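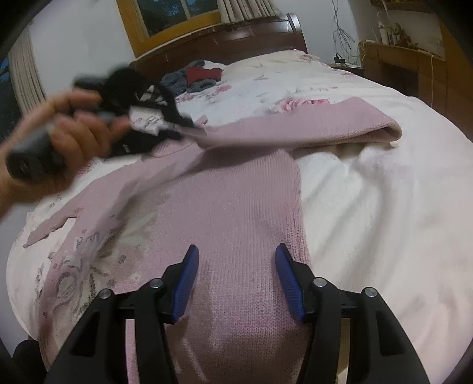
The choice of gripper has long been treated as a minor decision in household robotics, made after the arm, the camera and the controller have been settled. The handling group at Berthorpe has spent much of the past year arguing for the opposite order. Its comparison of hand-held grippers, begun in April, was carried out in ordinary furnished rooms, on ordinary laundry, with the same jaws that would later be bolted to an arm. A knitted sweater spread on a bed makes the case well enough: the blue ridged pads have to close on ribbed fabric that gives way under them, with one tool held over the body of the garment and the other brought in near the top of a sleeve. Any weakness in the pads, the linkage or the operator's view is likely to show itself at that point.

Felicidad Tolentino, who directs the group, describes knitwear as the hardest category in the program. "A cardboard box tells you where to hold it," she says. "A sweater offers you a hundred places, and most of them are wrong. If the jaw pinches one layer when it needed two, the fold has failed before the arm has moved."

Two designs were put forward for the trial. The Ceretti is a parallel gripper with flat, smooth pads that stay square to one another as they close. The Hellano uses angled jaws on a pivoting linkage and carries ridged pads that can be replaced by hand. Both were fitted with a wide-angle camera and used in pairs, one in each hand. Operators received the same short period of practice with each design and were asked to fold garments at a pace they considered comfortable.

Over the course of the trial the group recorded 3,639 separate grasps, of which 736 involved knitted garments. The two designs performed much alike on cotton shirts and towels. Knitwear separated them. The smooth pads missed or dropped the fabric in 282 of the knitwear grasps, and the ridged pads in 73. The garments had been divided evenly between the designs, and the order in which operators used them was changed from one session to the next.

Dr. Tolentino is careful about what these figures support. Ridged pads are not new, and their advantage on loose knits was expected. The size of the gap was not. The group attributes part of it to the angle of the jaws, which allows the tips to slide beneath a hem while the tool is held nearly upright. The flat design had to be lowered closer to the mattress, and several operators reported that they tended to press down too hard as a result. A mattress forgives this. A tabletop does not, and a repeat of the trial on hard surfaces is planned.

The ridged pads have their own costs. They left visible marks on two fine-gauge garments, and on open stitches the ridges occasionally held the yarn after the jaws had been released. An operator feels this at once and shakes the tool free. A robot arm would need to detect it, and the present controller has no means of doing so. The group has asked for a softer pad compound and a shallower ridge, and samples of both are being tested.

Camera placement received less attention at the outset than it deserved. The first mounts sat low behind the jaws and gave a close view of the fabric, but very little of the garment around it. Raising the mount brought the sleeves and hem into view together, along with the second tool. The image bends noticeably toward its edges at that width. Engineers at Tan, the firm that supplies the controller, were at first inclined to correct the distortion before processing. They now leave it in place, having found that the correction discarded the outer part of the picture, where the second hand usually appears.

Fast hand movement remains a difficulty. Blurred footage is of limited use in judging exactly when a pad touched the cloth, and a shorter exposure makes a dim bedroom darker still. The group has settled on a compromise setting for evening sessions and records the jaw opening separately, so that the moment of contact can be estimated without the picture.

The Hellano jaws will go forward to the arm-mounted stage, with the Ceretti retained for flat goods. Dr. Tolentino would like to see both kept in use for as long as the budget allows. Her next request is for a heavier set of garments, beginning with lined coats, and for a second bed.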